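Flusar set-up guide, sec. 11: garment folding, two-gripper capture

Rev. Oct 6, 2025. Questions to Hòa Lưu.

1. Spread the striped cover over the whole bed. Small ripples OK, we want some in the data.
2. Lay sweater flat, collar toward headboard. Sleeves across the chest.
3. Open fingers wide, hold above the cloth. Start recording from there. 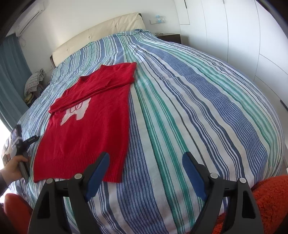
Fig. 11a. Red sweater, sleeves over chest, hem toward near edge.

4. Fold, slow. Second gripper works from the side. Keep hands low and out to the edge where you can.

Note: stripes help tracking. Plain sheet lost pose alot in the March runs (Nidedley set).

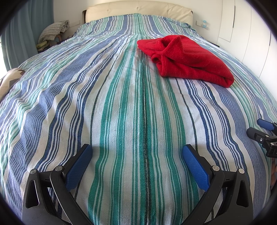 5. Release, back off, hold still. Stop recording. Messy bundles get kept too, tag them "loose".
6. Shake out, go again. Break after 30 takes.

CAUTION: don't pinch ribbed hems hard, pads snag teh knit.

Target is 2,000 takes per garment type. Policy trained on 4,000 mixed takes did worse on sleeves than the single-type one, Oisín Ó Gríofa is still checking why.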